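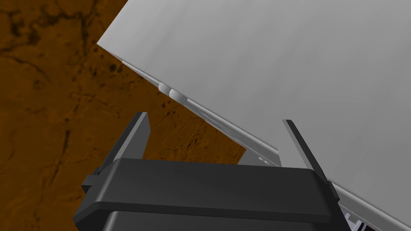
About » Our story

Search the humidor
Type a cigar, country or size

Hi, and welcome to Rendthorpe! I'm the one who unpacks the boxes, answers the emails and smokes far more of the stock than my accountant would like. We're a small cigar shop with a mail-order side, and we've been at it long enough that a few of our first customers now send their sons and daughters in to pick up Dad's birthday box (always the same one, and always the day before).

It started with a cupboard. I'd been buying singles from all over, getting them home and finding they'd been kept bone dry in somebody's glass counter. So I set up a proper humidor, bought too much to put in it, and began selling the extras to friends. There are 104 different cigars on the shelves now, and I've smoked every one of them at least twice. If I didn't like it the second time, it didn't get a spot.

Our favourites change with the weather. In winter I go for something dark and slow with a bit of cocoa to it – the Malabanan robusto has been my after-dinner smoke all year. On a warm afternoon I'd rather have a Porna corona, creamy and light, done in under an hour. We also bring in one small run each October from a maker called Hivunent, and you can have up to 2 boxes per customer while they last. They don't last long, sorry!

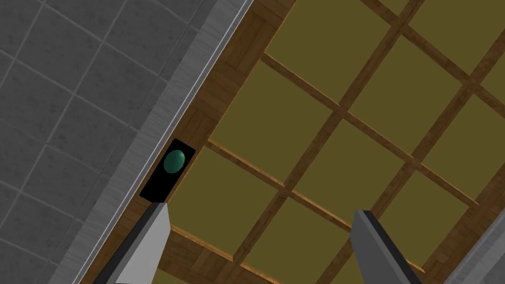 What we're like to deal with

Pretty relaxed. Ask us anything, even if you've never cut a cigar in your life. I'd much sooner spend ten minutes talking you out of an expensive box than see you stuck with something that tastes like a campfire. Every order is packed with a humidity pack in the bag, and if a wrapper has cracked on the way, send me a note and I'll sort out another.

You do have to be of legal age, and we do check – grey hair or no grey hair.

We're closed for stocktake on Sat 28 June, and then it's back to normal hours. Come by and have a sniff around the humidor, and tell me what you've been smoking.

Filed under: Behind the Counter, Shop News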